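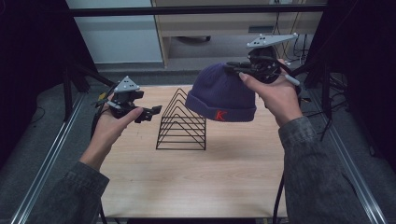 ## Beanie onto rack, hand-held grippers, May

Started 9:40, once Nhyira had found the other charger. Task as written on the Brovel sheet: pick up the beanie with the right gripper, bring it over the wire rack, seat it, let go, both hands back to start. It takes a person four seconds and no thought. With grippers it takes longer and you think about hats the entire time.

Target was 36 demos. Kept so far: 12.

### What went wrong with the others

- Six thrown out because I tilted the right wrist far enough that tracking lost the plate. I know about this. I wrote the note about this. Keep the plate facing up, even when the hat wants otherwise.
- A few where the cuff caught on the peak of the rack and the whole rack came along for the ride. Kept one of these as a recovery demo, as the left gripper got it back down fairly neatly. Mansa can veto.
- One where I said "there we go" and opened the jaws early.

### Grasp point

Tried two. Pinching the crown is easy to pick but the opening closes up and there's no way to find the rack with it. Grabbing the knit high up on the right side, cuff hanging low, works better: the K on the cuff stays readable from the head camera, so whoever labels these can tell which way the thing is facing. Use the side grasp for the rest of the set. Don't mix them; Zbigniew trained on mixed grasps at Dirkbridge and got a policy that hovered between the two and committed to neither.

### Left hand

Still undecided what it's for. On the sheet it "assists." In practice I hold it low, palm up, jaws toward the rack, and look helpful. For the next 12 I'll have it steady the base before the right hand comes over, every time, even if the rack would have stayed put. If it only moves when I happen to feel nervous, the model will have to learn my nerves.

### Speed

Tetteh's replay says I slow to a crawl just above the peak, then drop the last bit in a rush. He's right, it looks like someone parking a borrowed car. Aim for one steady descent – no hovering.

### To do

1. Mark the rack's start position with tape, then shift it a little between demos and write down where it went.
2. Reroute the right cable over the forearm. It pulls when I reach across.
3. Ask Pao-chu whether Kubo's export script still swaps left and right. I'd like to know before the second half of the set and not after, as with the mugs.
4. Upload the kept demos to Ditgate under beanie_side.

Stopped at 11:50, thumb sore. Nhyira takes the next block, same grasp, same start pose, her own wrists.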